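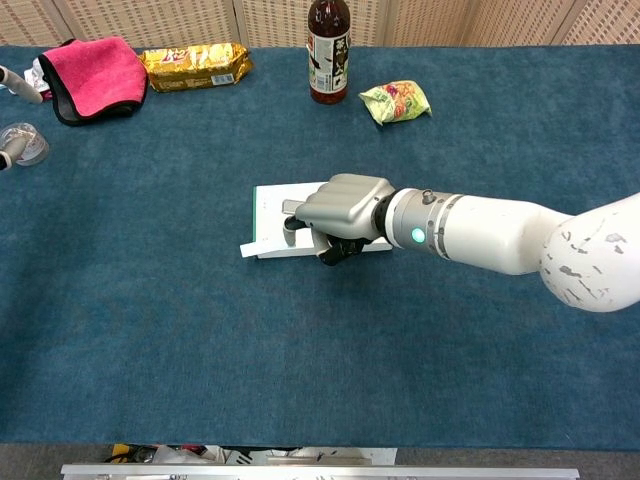
Bench and Small Goods Inspection – Tranirdale, Table 2

Home Procedures Checklists Forms Contacts

Last updated: April

Inspector: Thitima Ongart
Second check: Montri Jitpraphai
Scope: covered work table, boxed electrical accessories, food and drink kept on the same surface, cleaning cloths.
Ratings: OK / Attention / Fail / Not checked. Any item marked Attention or Fail needs a comment. Items marked Not checked carry over to the next inspection.

1. Table surface

1.1 Covering lies flat, no ridges or lifted edges where goods are handled – OK
1.2 Covering free of crumbs, staples and cut strapping – Attention
Comment: Carpet-type covering holds fine debris that a cloth will only push around. Vacuum with the narrow head on Monday before goods come out. The teal colour hides dark particles, so check by hand as well.
1.3 Covering fixed at all four corners – Not checked
1.4 No standing liquid or sticky residue – OK
1.5 Static-sensitive items kept in closed packaging while on the covering – OK
Comment: Applies to anything with exposed contacts. Unboxed hubs and adapters go on the mat at Table 1.

2. Boxed goods

2.1 Box sits flat on its base, printed face up – OK
2.2 Nothing protruding from the box – Attention
Comment: White paper or card showing at the lower left corner of the hub box. Could be the instruction leaflet, could be a loose slip under the box. Lift, check, and either refit it or discard it. Do not pull on it with the box in place, as leaflets tear at the fold.
2.3 No crushed corners or split seams – Not checked
Comment: Needs all six faces looked at. Only the top was looked at on this round.
2.4 Contents agree with the picture on the lid – Not checked
2.5 Cable inside not bent tightly against the connector – Not checked
Comment (M.J.): Fold these two into one item next time. Both need the lid open.
2.6 Box at least 200 mm from any open or glass container – Not checked
Comment: No tape measure at the table. See 3.1.

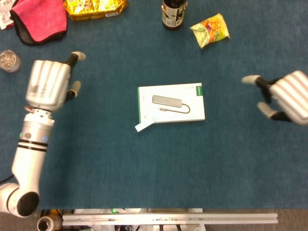 Item 2.2. Hub box with white card showing at the lower left corner.

3. Food and drink

3.1 No glass containers on the same surface as electrical goods – Fail
Comment: Dark brown glass bottle with a white label, standing upright at the far edge of the table, liquid inside. Standing position is acceptable for storage but not on this table. Move to the shelf. Carpet covering gives a tall bottle a softer footing than bare board, and a knock from the side is enough to put it over.
3.2 Label legible, contents identified – Attention
Comment: Label is in calligraphic characters with smaller print. Contents not confirmed by the inspector. Akua Yakubu to read and add an English sticker.
3.3 Snack packets sealed and in date – Not checked
Comment: One gold foil packet lying flat, one small pale green bag. Date codes were not read.
3.4 Snack packets stored in the lidded tub – Fail
Comment: Both on the table. Repeat finding from the last round. The tub is under the sink at Klinhom and should be brought across.

4. Cloths and loose packaging

4.1 Cloths folded and clear of goods – Attention
Comment: Pink cloth with dark edging at the far left, clear of the hub box, folded but bunched up. Refold or hang.
4.2 Pink cloths used for dry dusting only – Not checked
4.3 No loose or unidentified packaging – Attention
Comment: Piece of white packaging beside the cloth. Check whether it is full or empty before binning.

5. Access and surroundings

5.1 Walkway on the long side at least 90 cm clear – OK
5.2 Extension leads off the floor – OK
5.3 Bin within reach, not overfull – OK
5.4 Extinguisher tag current – Not checked
Comment: Tag is faded. Prevance has been asked for a replacement.

Actions

Bottle to shelf, packets to tub – Akua Yakubu, same day
Loose card at hub box (2.2) – Thitima Ongart, same day
Vacuum covering – Thanakorn Wannasri, Monday
Open-lid checks 2.4 and 2.5, date codes 3.3 – Montri Jitpraphai, next round

Second checker's note: I would rate 3.2 as Fail until the sticker is on. Left as Attention pending a ruling from Sombat Chaimongkol. – M.J.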